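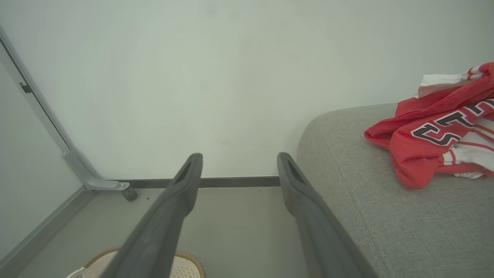
How many demonstrations before I stop changing the room?

Posted in Home Robots and Learning by fludthorpe_attic
May 20, 2024

Hi all, long-time reader and first-time poster, so please be gentle! I'm collecting examples for a pick-up-the-clothes task in my living room, using a handheld gripper with a wrist camera, and my plan was 600 demonstrations for the first training run. So far I have 513 saved. The red jersey on the gray sofa is by far my most common one, and the policy I trained on the early batch does very nicely with it. Then I put a gray T-shirt in the same spot and the arm just drifted over the cushion and closed on nothing (my heart sank a little, I'll admit).

Should I push on to 600 the way I've been going, or start over with more kinds of clothing? I'm saving everything in the Barkidum format at the default rate, if that matters. I also tend to begin every episode from nearly the same height, and now I'm wondering if that was a mistake too.

3 replies

kanaan_workbench
Welcome! Please don't start over, you've done a lot of good work there and it would be a shame to lose it. What I would do is freeze the jersey set as it is and spend everything you have left on other things: gray on gray, dark socks, a towel, something with a pattern. Bright red against a gray sofa is about as easy as it gets for a camera, and my guess is that your model has learned "go to the red" and very little about what cloth looks like when it's bunched up.

When I did my own laundry set I changed the garment every ten episodes or so, and I dropped it from shoulder height instead of arranging it. I was arranging things far more neatly than I realized, and when I went back over my recordings the sleeves were nearly always pointing the same way. Letting it fall gave me folds I would never have thought of.

And yes, do vary the starting height! Start some episodes low and off to one side, and start a few where the garment is barely in view. Those were the dullest ones to record and they helped me more than anything else. Keep 60 episodes out of training too, with at least 2 garments the model has never seen, or you won't know if you're getting anywhere.

branberg_user
more data. also check your gripper is closing all the way, mine wasn't

oldlamp_and_wires
I agree with most of what's said higher up, and I'd add one small thing from my own long winter of doing this. Look through your episodes for the ones where you hesitated, went back, or bumped the armrest, and tag them before you train. I don't throw mine out, since a second try at a grasp is useful for the model to see, but I do trim the long pauses where I was standing there thinking. With the pauses left in, my arm learned to stop and hover over the sofa for ages, exactly the way I do.

As for the lighting, I record a batch with the lamps on and another with the curtains open. It's a bit of a chore, but you only have to set it up once per session, and you can have a cup of tea in between.

Do come back and tell us how the gray shirt goes. I have a beige blanket on a beige chair that I still haven't got working.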